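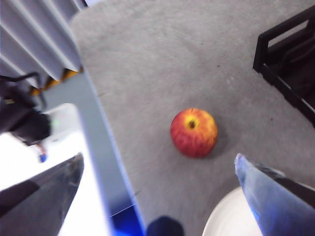

I have been buying the wrong apples for most of my adult life. The evidence is that I eat two out of every bag and the rest go soft in the crisper drawer, where they keep company with a lemon I would prefer not to discuss.

So in October I made a rule. One apple at a time, out in the open, where I have to look at it. No bag, no drawer. The current one is red with yellow streaks and a yellow patch on one shoulder, and it sits on the gray felt like something waiting to be appraised. A white plate goes next to it, because I have standards. There is a black plastic tray too, which was meant for fruit until it filled up with chargers and takeout menus and went over to the other side.

The felt was a splurge. I bought a piece from Nalteo, a shop that sells craft supplies and, for reasons of its own, canned fish. My theory was that a padded surface would prevent bruising. My apples were getting bruised on the walk home, in a tote bag, under a jar of pickles, so the felt has been a very nice solution to some other problem. It also collects specks. I go over it with a lint roller on Tuesday and by dinner it has specks again.

The apples come from the Ristetti stand, third table in at the market, the one with the hand-lettered signs. I asked for something crisp and was told everything was crisp. I asked for something tart and was told that depended on me. I have been back every week.

You would think that a single apple in the middle of a big gray field would be hard to ignore. I can report that I walked past the first one for four days. I moved it twice to put down mail. I dusted it. At some point it stopped being food and became decor, and nobody eats the decor.

What fixed it was the plate. With the apple alone on the felt, I admire it and go find crackers. With a plate and a paring knife beside it, the thing turns into an appointment. I cut it in quarters, take out the core, and eat it standing up at 4 p.m. - my old hour for cookies, and I do still think about them.

Up to 60 apples a year at this rate, if I keep at it, which would beat my previous record by a whole orchard. I skip the peeling. I also skip the cinnamon now, after an evening when the shaker lid came off and the felt smelled like a candle store for a week.

Pears are next. I hear they give you about an hour's notice.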